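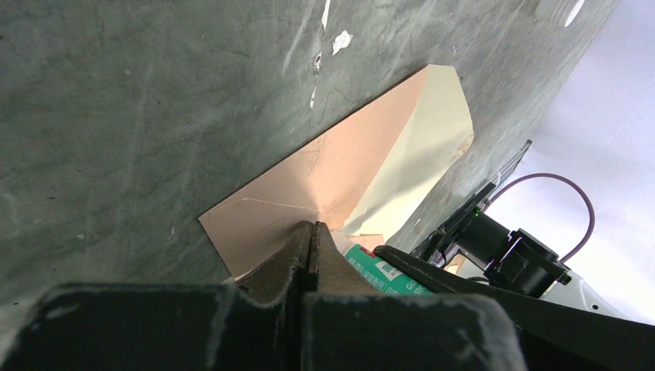

March 24, 2022

By Parveen Miah

The envelope came to the conservation bench at Dalodano with item number 256 and no covering note. Farooqui had logged it as "stationery, folded, two colors, adhesive damage at flap." The entry was correct. It left out the peach-pink of the body and the cream-yellow of the flap, and the fact that the flap was open.

She put it on the old table by the window. The newer benches had white laminate tops, and the manual preferred them, but cream paper on white laminate gave her headaches. The old table was a dark grayish green, scratched and chipped by people who had left before she was hired. Paper showed up well against it. She could see the line of an edge without leaning in.

The procedure for a folded item has five steps. Record the condition as received. Test the paper for strength at the folds. Relax the folds with humidity. Flatten under weight. Record the condition again. The steps are done in that order, and the sheet is signed after each one.

She began with the condition. A crease crossed the lower part of the pink panel, close to horizontal. It was thin and pale, the kind of crease made once and pressed down, then regretted. Higher up there was a faint curved wrinkle. She wrote both down. At the outer end of the flap, near one corner, the surface was tan and rough, and the layers of the paper had parted a little. Under "probable cause" she wrote "adhesive, pulled." Under "contents" she wrote "none," which was how it had been logged.

"You can stop at step one," Farooqui said. He was at the other bench with the Mellell ledgers, which had been wet in November and still smelled of it. "It's an envelope. There are 182 of them in that series and the rest are in boxes."

"This one was sent up."

"By mistake, I'd guess."

She checked the transfer sheet. Seventeen items had been sent up from the Trernia house, and sixteen of them were letters. The envelope was the remaining one. The sheet gave a reason for each letter: mold, iron gall ink, a missing corner. For 256 the reason column held a short dash.

She did step two. The folds were sound. The long diagonal fold where the yellow met the pink was the strongest, and she noted that it had been bent back and forth more than the others. The fibers along it were soft. An envelope that is sealed once and opened once does not get a soft fold. She tried the corner of the flap with a spatula and stopped when a layer began to lift.

"How many times would you open an envelope with nothing in it?" she said.

Farooqui did not look up. "Is there a box for that?"

There was no box for that. There was a line marked "Remarks," two inches long, which most of the staff used for the weather.

She went down to the store at noon and asked for the series list. The Trernia house had been let to a family for most of its working life, and the last tenant had kept everything by color. Gas bills were in blue folders. School reports were in brown. The letters were in their own envelopes, all white, filed by the date on the postmark. The pink and yellow envelopes had never been mailed. They had been bought as a lot, with sheets of paper to match, and all the sheets were gone. The clerk who had listed them had written "unused" and then, against one line, had crossed the word out.

The line was 256.

She asked where it had been found. The clerk turned the page around so she could read it. The boxed envelopes came from a cupboard on the landing. Number 256 came from the kitchen, from behind the flour tin, and had been put with the letters because the person clearing the shelf did not know what else to do with it.

Parveen went back upstairs and set up the humidity chamber. It was a plastic tray with a lid, a damp blotter and a rack. Step three takes an hour for writing paper and longer for anything heavy. She cut the blotter, wetted it, let it drain, and laid it in the tray. Then she stood at the table with the envelope in front of her and the lid in her hand.

After step three the folds would be relaxed. After step four they would be flat. The pale crease would go and so would the wrinkle, and most of the softness along the diagonal would be pressed out. The flap could be laid down and closed. It would be a better envelope. It would match the ones in the boxes.

She had housekeeping money at home, in a jar. Her mother had used an envelope. It had lived behind the rice, and on certain mornings it was taken out and opened and looked into, and put back, and nobody in the house said anything until it was closed. She had not thought about it for years. It had been brown, and she could not have told anyone what the folds were like.

She put the lid on the empty tray.

On the sheet, against step three, she wrote "Not carried out." The form required a reason. She wrote "Folds are evidence of use," and signed it. Against step four she wrote "See above." Step five asked her to record the condition again, and she did, in full, though it had not changed. Crease, lower part of pink panel. Wrinkle, faint, curved. Abrasion and splitting near corner of flap. Flap open.

"They'll send it back up," Farooqui said, when he came over to borrow the scale.

"Then they'll send it back up."

He read the sheet through. He was a slow reader and a fair one. He got to the remarks line, where she had put "Found in kitchen," and he took out his own pen and initialed it as second checker, which the form allowed but did not ask for.

She made a tray for it from gray board, deep enough that the flap could stay the way it was. It took the rest of the afternoon. The board was thick and the first corner came out wrong — she had measured for a closed envelope, from habit — so she cut it again.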